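Tritine Suture Practice Pads – Frequently Asked Questions
Last updated 1/6/19

What is the pad made of?
Tritine pads are a soft synthetic material poured in layers. There is no latex and no animal product in any of them.

Which sizes do you sell?
The small pad comes with one incision and the large pad comes with 6. The large pad is also sold blank, for people who want to make their own cuts.

How many stitches will one pad take?
Most users get 80 or so along a single incision before the edges start to tear. Taking wider bites and not pulling straight up on the thread will make it last longer.

Which thread should I use?
Any thread will work. We suggest a dark one, especially for beginners. It stands out against the pale surface, and you can check your spacing and see whether your knots are sitting to one side of the wound or right on top of it.

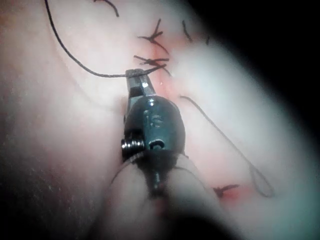
Interrupted sutures along a pad incision, with the thread held in the jaw tip.

How long should I leave the tails?
Long enough to grab with forceps when you take the stitch out. Very short tails can let a knot slip – very long ones get caught in the next stitch.

The edges of my incision pucker. Is the pad faulty?
Usually not. Puckering means the knot is too tight. Bring the edges together until they just touch, then stop.

Can I reuse a pad after I remove the stitches?
Yes. Cut each loop under the knot and pull it out gently. The needle holes stay, so move over a little for the next row.

How do I clean it?
Wipe it with mild soap and cool water and let it air dry. Do not use alcohol. A light dusting of cornstarch takes away any stickiness.

How should I store it?
Flat, in the Dosta tray it came in, away from sunlight. Don't stack anything on it.

Do you sell to schools?
Yes. School orders ship from our Vadwood warehouse. Orders over 900 pads need extra time, and anything placed in December goes out after the holidays.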